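Workshop > Notebook > Kitchen storage > Pull-out trials

3/15/18

Pull-out basket for base cabinet, second set of runners

Today I continued with the pull-out basket for the narrow base cabinet. The first set of runners (Pedel, side mount) I took off yesterday evening. They are not bad runners, but they need 13 mm on each side, and our cabinet is not exactly square, so at the back I had 13 and at the front a little less. The basket went in with a scratching sound and came out with a bigger one. I do not want to give this to a customer.

The new set is the Vendmont bottom mount. It sits on the cabinet floor, so the side walls do not matter so much. I like this idea for old kitchens, where the walls are never parallel. The question for me is whether the floor of the cabinet is strong enough, and whether the basket moves left and right at full extension.

Mounting

The paper template in the box is for a cabinet with a face frame. Ours has no face frame, so the front edge line of the template is wrong for us by the thickness of the frame. I lost one hour with this. Please, if you use the same template, cut off the front strip first along the dotted line. I wrote it also on the template in the drawer, in red.

I put four screws at the front and two at the back. The instruction says two and two. With two screws at the front the rail lifted a little when I pulled the basket to the end with weight inside. With four I could not see this lifting anymore. Pilot holes 2.5 mm. I tried 3 mm in a piece of scrap and the screw turned without holding, so do not use 3.

The rails should be parallel, and this takes patience. I measured between them at the front, in the middle and at the back, three times, with the same steel rule. First result: 187 at the front and 185 at the back. After I loosened the rear screws and moved the right rail, it was 187 everywhere. Then the basket ran quietly. Two millimeters does not look like much on a rule, but with the hand you feel it immediately.

Load

For the load I used cans of tomatoes and bags of rice, because this is what people put in such a basket. Total 12 kg by the kitchen scale, weighed in parts and added. I opened and closed by hand, full extension, normal speed, and after every 100 cycles I made a stop and checked the screws.

0 cycles: quiet, soft close works, front drop 1 mm
100: same
300: front drop 2 mm, one front screw needed a quarter turn
500: front drop 2 mm, soft close a little slower on the left side
700: same as 500
1,000: front drop 2 mm, all screws tight

I did not do this in one day, of course. The first 500 are from Tuesday and Wednesday and the rest from today, with Yutong Zheng taking over after lunch because my shoulder was complaining. We do not open exactly the same way. Yutong pulls from the center of the handle and I pull more from the right. Maybe this explains something about the left damper and maybe not. I write it down so that we remember.

With the Pedel runners I have only 300 cycles, so the comparison is not fair. At 300 they had a front drop of 3 mm with the same 12 kg. But they were also mounted in a cabinet too narrow for them, so I would not blame the runner.

The basket itself

The wire basket from Starkero is nicely made but the spacing of the wires is too wide for small bottles. Spice jars stand crooked, and a bottle of vinegar fell over two times during the test (closed, luckily). The non-slip mat which comes with it is too short. It ends 40 mm before the back and everything collects in this gap. I have asked the supplier if there is a longer mat. No answer yet.

Possible solution: a thin wooden bottom, cut to size, laid over the wires. It adds weight, less than one kilo I think, and it must come out for cleaning. If something leaks, wire is easier to wash than wood, I know. But for dry goods I prefer a flat bottom. The corners need a radius of 8 mm, otherwise it does not go down between the bent wires. For the finish I want to compare plain oil and water-based varnish. Oil is easier to repair, but with open bags of flour I am not sure.

Another point is the height of the front rail. With a flat bottom we lose a few millimeters and the high bottles will lean more on the top wire. For the middle shelf it is fine. For the lower one I would make the rail higher, or put only low things there.

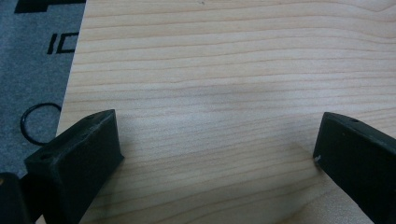 Yutong Zheng thinks the flat bottom should have two finger holes near the front, otherwise it will never be lifted out and the crumbs will stay under it for years. One hole is not enough because the panel turns and gets stuck between the side wires. Also the panel should stop 5 mm short of the back, so there is some air.

I agree with the holes. 25 mm diameter, edges rounded on both faces. About the 5 mm I am less sure, we had already this trouble with the short mat and now we would make a gap again by ourselves. But 5 is small, only rice will fall through. We can try with 3 first.

Handle

The cabinet door in the Figueroa kitchen will be fixed directly to the basket front, with the bracket that adjusts in three directions. I tested the bracket only without load. Up and down works well. Left and right has a very small range, so the door must be almost correct before you start. The tilt screw is hidden behind the top wire and a normal screwdriver does not reach it. The short one from the blue box does, but slowly. I will ask if the wire can be made lower on the next sample.

Costs, for the quotation

Runners, pair, with damper: 38.50
Wire basket, two levels: 52.00
Door bracket: 11.00
Wood bottoms, two pieces, with finish: 12.50
Total material: 114.00

Labor is not included. My time for mounting was two and a half hours, but one hour was the template. The next one should go in an hour and a half. If the cabinet floor is weak and needs a strip below it, add half an hour and the strip.

Still to do

- find the longer mat, or decide we do not need it
- cut first bottom for the upper level, check the corner radius before cutting the second
- oil and varnish samples, leave flour and a wet glass on both overnight
- repeat 300 cycles with 12 kg after the bottoms are inside
- measure the left damper against a new one
- ask the Figueroa family which bottles they really have, and the height of the tallest
- put the 2.5 mm drill back in the case, it is in my apron

Contact the workshop | Copyright 2018 | Back to top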